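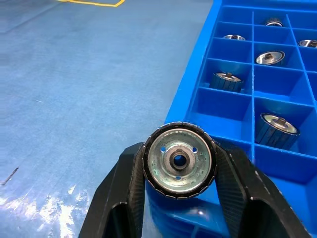 Drucken | Artikel per E-Mail senden

Erst sortieren, dann montieren

Bei Treltis werden Kleinteile für Förderrollen und Führungen geprüft, sortiert und für die Montage bereitgestellt. Der Leiter der Teilebereitstellung arbeitet seit 13 Jahren im Betrieb, zuerst in der Dreherei, später im Lager. Wir haben mit ihm am Vormittag in der Werkstatt gesprochen. Seinen Namen möchte er nicht veröffentlicht sehen.

Seine Abteilung beginnt dort, wo die Lieferung von Saltov ausgepackt ist. Die Teile kommen in Beuteln, die Größen sind auf dem Lieferschein getrennt aufgeführt, in der Kiste liegen sie oft nebeneinander. »Der Lieferschein stimmt meistens«, sagt er. »Der Karton stimmt nicht immer.« Im April waren in einer Lieferung von 444 Stück zwei Bauformen vermischt. Zwei Leute haben damit einen halben Tag verbracht.

Sortiert wird mit zwei Arten von Behältern. Auf der einen Seite steht der Fächerkasten aus blauem Kunststoff, auf der anderen das gelochte Blech aus Edelstahl. »Im Kasten hat jedes Teil seinen Platz. Auf dem Blech liegt, was gerade dran ist.« Früher habe man alles in Schalen geschüttet. Davon sei man abgekommen, als sich die Reklamationen wegen angestoßener Kanten häuften.

Auf die Frage, warum es ein Lochblech sein muss, antwortet er knapp: »Weil wir auch waschen.« Öl und feine Späne sollen nach unten weg, und das Blech geht mit den Teilen zusammen ins Bad. Der niedrige Rand reicht ihm aus. Ein höherer störe beim Greifen, und wer das Blech gerade trage, verliere auch so nichts.

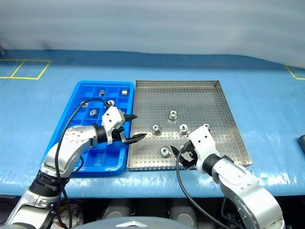 Fächerkasten und Lochblech auf dem blau bezogenen Arbeitstisch.

Die Buchsen mit Bund nennt er die einfachen Teile. Sie stehen auf dem Bund und rollen nicht weg. Mehr Aufmerksamkeit verlangen die kleinen Rollen mit gekerbtem Rand. Bei ihnen sieht er zuerst auf die Stirnseite, dann in die Bohrung, dann auf die drei kleinen Löcher um die Nabe. »Flecken auf dem Metall sind kein Fehler. Ein Grat in der Bohrung ist einer.« Zum Prüfen hält er das Teil schräg gegen das Licht und dreht es einmal ganz herum. Fühlen könne man einen Grat auch, aber nicht mit Handschuhen.

Gelbes Klebeband auf dem Tisch gehört für ihn zur Grundausstattung. Damit werden Flächen abgegrenzt, auf denen etwas Bestimmtes stehen soll oder gar nichts. Er lässt die Streifen ungern lange liegen — nach einigen Wochen lösen sich die Ecken, und der Kleber zieht Staub an.

Der blaue Bezug ist ein Zugeständnis. Auf der blanken Platte seien helle Metallteile schlecht zu erkennen gewesen, sagt er, auf Blau finde man sie schneller. Dass der Bezug Falten wirft, nimmt er hin. Eine feste Matte von Stakum wurde ausprobiert und wieder zurückgegeben, sie war ihm zu weich. Kleine Teile seien darauf gekippt.

Für neue Kollegen gibt es eine Einweisung, die 27 Minuten dauert. Danach sortieren sie eine Probemenge, und er sieht den Kasten durch. Am häufigsten werde zu voll gepackt. »Zwei Teile in einem Fach, das geht eine Weile gut. Dann kommt eins heraus und das andere fällt hinterher.« Leere Fächer seien kein verschenkter Platz.

Geplant ist, die Beschriftung auf das System Suvarna umzustellen, das im Hauptlager schon benutzt wird. Bis jetzt steht auf den Kästen im Regal nur eine Nummer in Filzstift. Er hätte die Nummern gern behalten und will sie vorerst neben die neuen Etiketten schreiben.

3 Kommentare | 11-mal geteilt

Unsere Website verwendet Cookies. Mit der weiteren Nutzung stimmen Sie dem zu. Mehr erfahren | Einverstanden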